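The shelling of Cloken began before dawn, and by 6 am the road to Jaltetti was full of cars, says a nurse who left with the last convoy in June.

She asked that her name not be used, as her parents are still in the town. She spoke from a reception centre in Bradumine, where 1326 people are registered.

"We had 100 beds at the hospital and 400 patients," she said. "We put mattresses in the hallways. When the generator fuel got low we kept the lights on in surgery and turned them off everywhere else."

The ceasefire signed in Jaltetti held for two days, she said. Both sides blame the other for breaking it, and neither account could be confirmed.
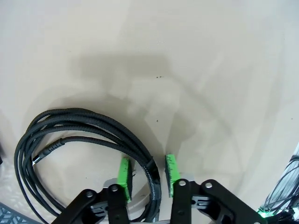
Braided cables coiled on a tabletop.

Power to Cloken has been out ever since. The nurse said she reaches her mother by phone in the early evening, when a neighbour runs a car engine to charge the street's phones.

"She tells me what they ate and who has left. Then she hangs up to save the battery."

Asked about the evacuation route through the Kröger crossing, she said militia at the checkpoint let women and children through but turned back an ambulance.

"They looked at the papers for an hour. The driver went back to the hospital. I don't know where he is now."

She has applied to work at the clinic in Bradumine.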